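**Tranora two-arm cell, care notes**

Wipe rail weekly, check the bolts. Cables get a new wrap every 400 hours, sooner if they drag.
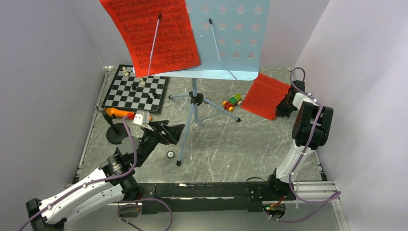

Can I grease the wrists myself? Leave them sealed, Wukier swaps them at 3000 hours.

Finger pads: kit of 6, ask Botond Csonka.
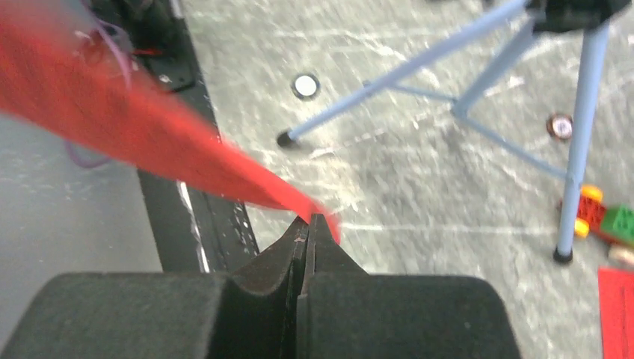 Pad wear shows up first on thin stuff. Red fabric pinched right at the tips is a good check, if it slips chnage both pads.

Sensor mount next, re-seat the conector, hand tight. 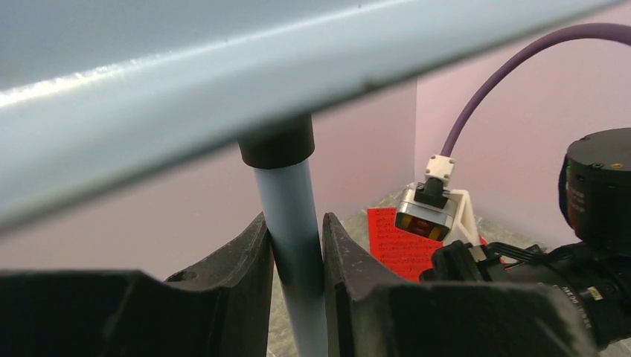 *Fingers either side of the pole, sensor in corner mount*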